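Station Check: Hand-Held Gripper Benches, Ocampo Building
4 min read

Filled in by Jovita Cisneros at shift change, October. Covers the benches where packers from the old Clatov line now record tasks for the Anico arm.

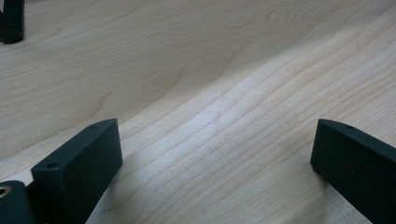 1. BENCH SURFACE

1.1 Top clear of loose parts before a session starts. OK.
Light wood top, pale grain. A dark gripper finger is hard to lose sight of on it, and operators say they prefer it to the gray mats.

1.2 Glare. COMMENT.
There is a bright patch on the wood between the fingers where the light reflects. Two operators on evenings asked for the overhead to be turned down. Dimmer request sent to maintenance. Leave open.

1.3 Splinters, raised edges, sticky residue. OK.
Run a bare hand along the front edge. Do this at every bench, including the ones not booked.

2. HAND-HELD GRIPPER

2.1 Both fingers tight, no side play. OK.
Check with the gripper open wide and nothing in it. Push each finger sideways with a thumb.

2.2 Screws present and flush. OK on bench units. One spare in the cabinet is missing a screw and has been tagged out.

2.3 Finger edges free of cracks and burrs. OK.

2.4 Pinch points. COMMENT.
New people hold the tool too far forward. Add to the first-day talk. Rings and bracelets off, same rule as the packing line.

2.5 Hand strain. NOT OK.
This was not on the old form and should be. On the packing line people moved between four jobs in a shift. Here they squeeze one handle, and the same wrist does it for hours. Three people reported sore thumbs this month. Limit is now 60 minutes on the tool, then a change of task. Supervisors have to enforce it even when the recording count is behind.

3. ARM CELL (ANICO)

3.1 Gate interlock stops the arm. OK, tested 3 times.

3.2 Emergency stop reachable from both sides. OK.

3.3 Floor line visible. COMMENT.
Worn through near the Dillau racks. Repaint before the next pallet delivery.

3.4 Lockout tags in the holder. OK. Refill is in drawer 306.

4. PEOPLE AND WORKLOAD

4.1 Everyone on the bench rota has signed the training sheet. NOT OK.
Two transfers from Clatov started on the benches before signing. Both sent back to complete it.

4.2 Targets posted. COMMENT.
The sheet on the wall says 2,000 recordings for the crew. It does not say over what period, and people on different shifts have been told different things. Management to put the period in writing.

4.3 Questions raised by staff, passed on as received:
- Do the packing jobs come back if the arm is down for more than a shift?
- Is bench time paid at the packer rate or the operator rate?
- Who sees the recordings?
I can't answer these on a safety form. They came up at every bench and people are distracted by them.

4.4 Break room within walking distance and open on evenings. OK.

5. FOLLOW-UP

Dimmer (1.2): maintenance
Floor line (3.3): maintenance
Time limit on tool (2.5): shift supervisors, in force now
Training sheets (4.1): J. Cisneros
Target wording and staff questions (4.2, 4.3): site management

Contact: Safety Desk, Ocampo Building | © Dillau | Back to top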